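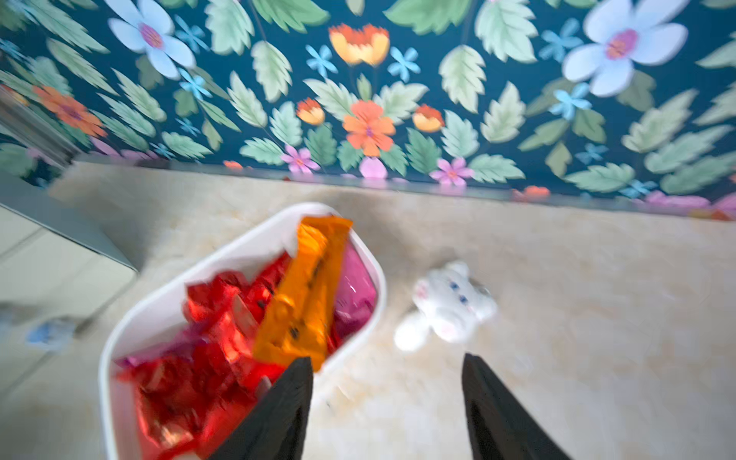 Speaker notes, Hourani staff session, Trorcombe
22 Aug 2018

Slot is 9 minutes. Leave 2 for questions. Talk slowly at the start, people will still be finding chairs.

Opening. Ask who has a snack drawer at work. Ask who knows what is in it. Wait for hands.

My subject is the shared snack tray. We have had one at Fluro since December and I want to go through how we set it up and what I would change.

Start with the container. It should be white or at least plain, so the wrappers show up. Everything goes in one tray with low enough sides that you can reach in without tipping it. We used to have a tall jar. People took from the top and the bottom layer went stale. Mention the jar only if there is time.

Where it goes. Against the wall, on a surface you can wipe. Pale surfaces are good for this – you see crumbs straight away. A patterned wall behind does no harm. Flowers, leaves, whatever you have. The foil still stands out.

Soft toys and ornaments. These end up beside the tray in every office I have visited. Leave them next to it. They should not go in it, they pick up sugar and dust.

Next part is the sort. Say this bit clearly: take everything out before you put anything new in. Put all the packets on the surface and group them by color first, then read the dates. Color is quick and it gets the same kinds together most of the time. Then:

Out of date goes in the trash.
Open or torn goes in the trash.
Anything squashed but sealed goes back on top so it gets eaten first.

Wipe the tray while it is empty. Wipe the surface too, including under where the packets were.

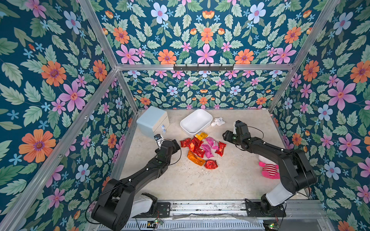 Tray empty, packets out on the surface: red, pink and one yellow.

Point to the tray. This is the moment to clean it. Once the packets go back it will not get done until next time.

Drawers. If you have a small cabinet next to the tray, use it for spare stock only. Sistska tried splitting the snacks between drawers by type and people stopped opening them. A tray you can see into works better.

Hooks on the wall are useful for a cloth or a pair of scissors. Optional, skip if running late.

Budget slide. We spend 200 a month, which covers the whole floor. Someone will ask about bulk orders. We bought 2000 packets once and ran out of places to put them – do not recommend.

Last slide is the refill list. Paper copies are by the door. Take questions.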